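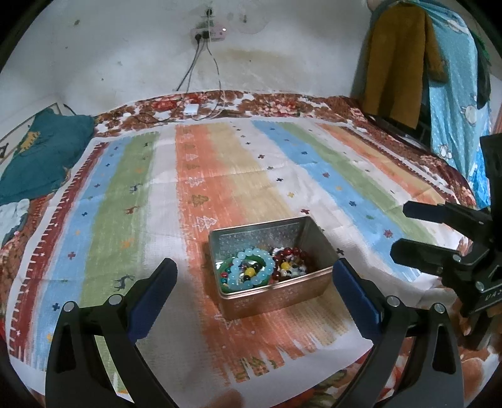

Bracelet tin on the bed, lid off.

List home Archive Threads Older Newer Log in

Re: [skemmont-swap] storing beaded bracelets

January 8, 2026

Wiremu McAlister wrote:
> Going through my aunt's jewelry before the August swap and I have 31
> bracelets in a shoebox. Most are strung on elastic. Do people hang
> them, bag them, lay them flat? Heino says tins scratch everything.
> Also is there a polite way to tell what's jade and what's glass?

Heino is right about tins and I have gone on using one for years. Mine has little snowflakes or stars stamped all over the metal, so presumably it had a career in Christmas cookies. The sheet has reindeer on it. Yes, it's January. The sheet comes off when I get to it.

As for what lives in there: the big light blue beads are the ones I wear, so naturally they sit on top of the bangle. There's a green bangle under them that I call jade when I'm selling and "jade-like" when Darragh is listening. Then the dark red and amber one with the black, white and gold beads mixed in, which goes with one sweater.

Hanging is bad for elastic. I had a row of them on cup hooks by the closet and after a summer they'd all fit a horse. Flat is better. Little zip bags are better still, and I bought a pack of 200 from Hegarty for exactly this purpose. 51 of them now hold screws.

If you do use a tin, put felt in the bottom and keep anything hard, like a bangle, in its own sock. A baby sock is about right. I have not done this, as you can see.

On jade and glass, the polite way is to ask Lâm Mạch, who will hold it against her cheek, say "hm," and hand it back. I've never gotten more out of her than that. The lab Reta used wanted real money and took six weeks.

Don't restring the elastic ones until you've decided what you're keeping. I did the whole lot one winter and then swapped half of them away at Skemmont for a lamp.

Is the table fee the same this year? Mine went to the old address.

Fiachra Egan

2 replies 0 shares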